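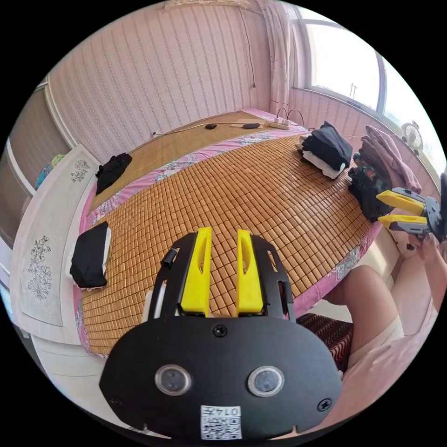
The bamboo mat, over the floral sheet.

2020-01-05

It's the first week of January, so my inbox wants me to sleep better. Last year it wanted me to drink celery. I've had offers for a weighted blanket, a pillow shaped like a saddle, and a "sleep reset" from a company called Zuden that costs 147 dollars and seems to be a PDF plus a lot of emails. I sleep fine most nights. Apparently that's what someone with bad sleep would say.

I want to go through some of this, since I did fall for part of it last year and feel entitled to complain.

The part I fell for was the Elska, a band you wear on your wrist at night that gives you a score in the morning. I wore it from spring until the end of August. For the first couple of weeks I loved it. I'd wake up, look at the score, and tell my husband whether I was tired. You can see the problem there. I used to know if I was tired by being tired. Now I had to check, and if I felt great and the number was low I'd go around all morning with a kind of borrowed headache.

Then there was the night I was up until past three with a stomach bug, mostly on the bathroom floor, and it gave me one of my best scores of the month. I assume it took lying very still on cold tile for deep sleep. I wrote to the company and got a polite answer saying that every body is unique. Sure. Mine was throwing up.

What I'd like to see, before anybody sells me another number, is where the number comes from. A wristband can tell when I move and it can take a guess at my pulse. Getting from there to "you had a low-quality dream phase" is a long walk, and they never show you the map. The booklet said the score was based on 123 signals. It didn't name any of them. I looked all over the website for a list and found a page of people stretching near windows.

Bedding is worse, if anything, because with bedding everybody has a grandmother. I grew up in a house where you slept on cotton in winter and a mat in summer and there was no discussion about it. A bamboo mat feels cool when you lie down on it. I like that. It also prints a grid on your arm and it gets hold of your hair, and if you have any sort of bony hip you'll know about it by morning. These are the facts as I understand them. Go online, though, and the same mat will "draw out toxins" and "balance the body's heat." Which toxins? Drawn out to where? Under the bed?

I looked up one of these claims as far as I could get. The shop page linked to a blog, the blog linked to a magazine article, and the magazine article quoted a man who sells mats.
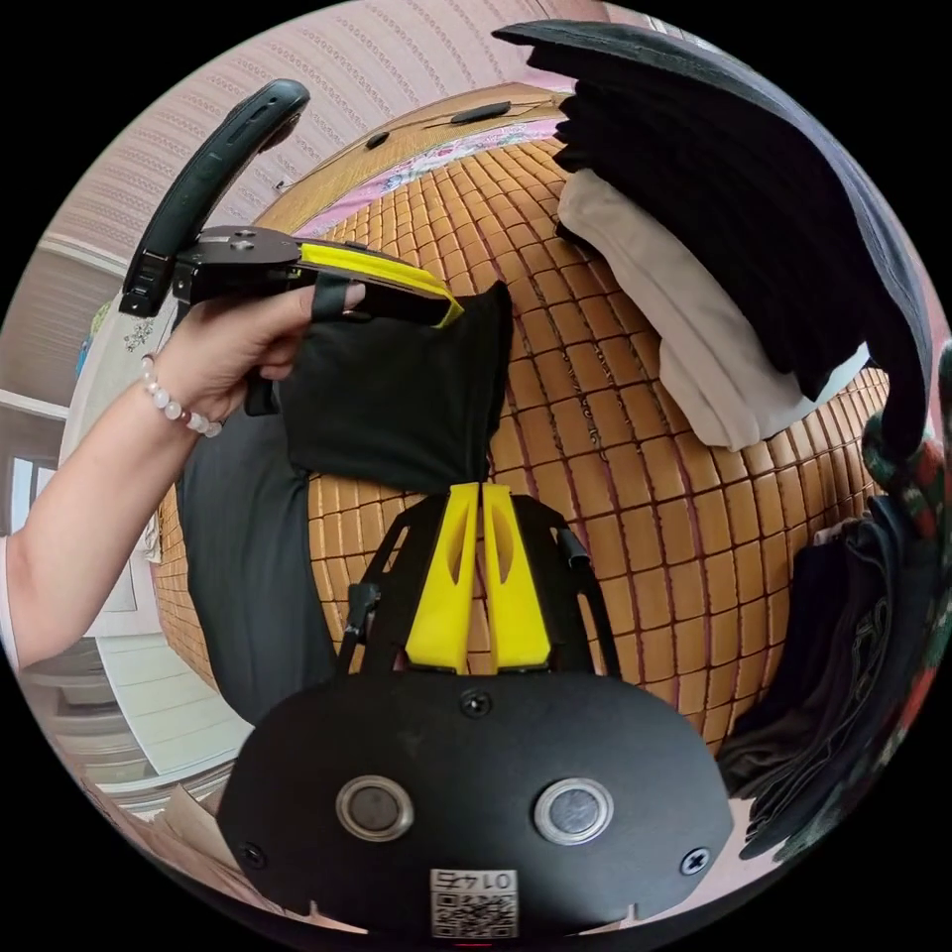 Youssra El Ouafi wrote to me after the last time I grumbled about this, and she said I was being unfair: if people believe the mat helps and they sleep better on it, then it helps, and why would I want to take that away from them? She said her mother swears by hers and hasn't complained about the heat in years, and that "you don't need a study to know you're comfortable."

I've thought about that one more than she probably meant me to. On comfort I agree with her completely. If your mother is comfortable, wonderful, case closed, leave her alone. My trouble starts when somebody takes the comfort and hangs a medical claim on it and then puts the price up. The Ultimero topper is the one that gets me. It's foam. Maybe it's good foam! But the ad says it "supports cellular recovery," and I'd bet that without that line it would cost half as much. And no, I haven't tried it. I don't think I should have to buy a thing before I'm allowed to ask what the words mean.

There's also the advice that's free, which gets an easier ride than it deserves. No screens before bed. No coffee after lunch. Keep the room cold, keep it dark, get up at the same time every day including vacations. Some of that is sensible and I do a bit of it. But have you noticed how nothing on the list can ever be wrong? If you follow it and sleep badly, you must have slipped up somewhere. I kept all of it going for 2 weeks in the fall, properly, curtains and everything, and slept the way I always sleep. When I mentioned this to a friend who's very into it, she asked whether I'd been thinking about work. Well, yes. I have a job.

The other thing I always hear is that we all used to sleep beautifully before phones came along. Did we? My grandfather was up at all hours with the radio on low. My aunt ironed at midnight because she couldn't settle. 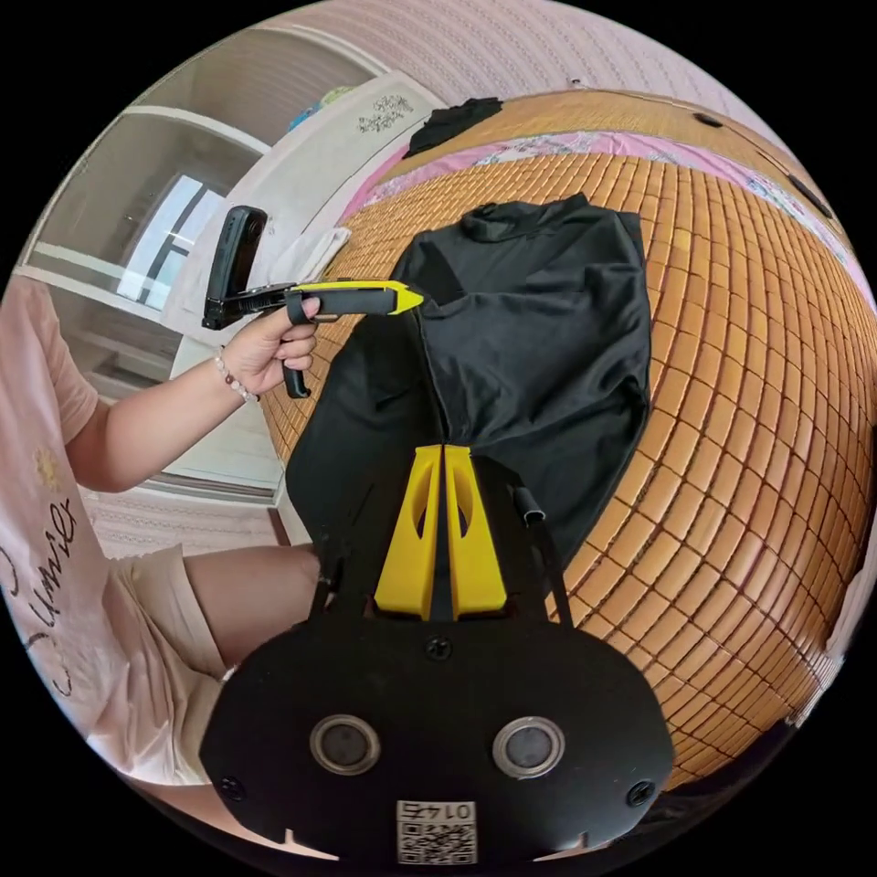 She also drank a glass of warm milk every single night of her life, and would tell you it knocked her right out, while ironing.

I did buy the Lahlou tea, before you ask, because it was on sale and I like chamomile. It tastes like chamomile. The box says to drink it an hour before bed "with intention." I drink it in front of the TV, and then I'm up at two to pee, which I don't think they included in the study, if there was a study.

The Elska is in a kitchen drawer with a dead battery. If anyone has got that company to send them the list of signals, please forward it to me. I'd read the whole thing, probably in bed.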